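Minutes, Nadetti user group, 6 Aug 2026

Written up by me, from my notes, so shout if I got anything wrong. The main business was our visit to the Dratura demo on folding clothes, and we spent most of the meeting on it.

1. The visit

We had 35 people signed up and they took us through in small groups, which I liked a lot — you could get right up to the bed and ask questions. The task was plain old laundry, done with hand-held grippers. I had a turn myself and it's harder than it looks! Black pants were the worst for me, I kept losing track of where the fabric ended.
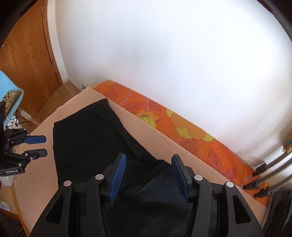 I asked how many folds they want before they start training, and the answer was 300 for each kind of garment. That got a few groans. Our Turkden folks wanted to know if shirts and pants could share the same set, and the hosts said they're still testing that (first results were due in March, but it slipped).

2. What we talked about after

Most of us liked the blue finger pads, with their textured grip. There was some back and forth over whether to start with the legs or the waistband. I'm a legs person. We didn't settle it, and I doubt we will.

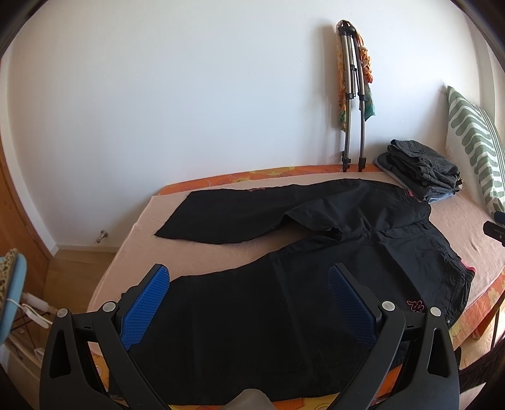
3. Next steps

Hegazy has offered us a room for our own try-out, 3 hours, tools included. Agreed to say yes. Please bring pants and shirts you don't mind getting creased, and send me your questions for Dratura before then.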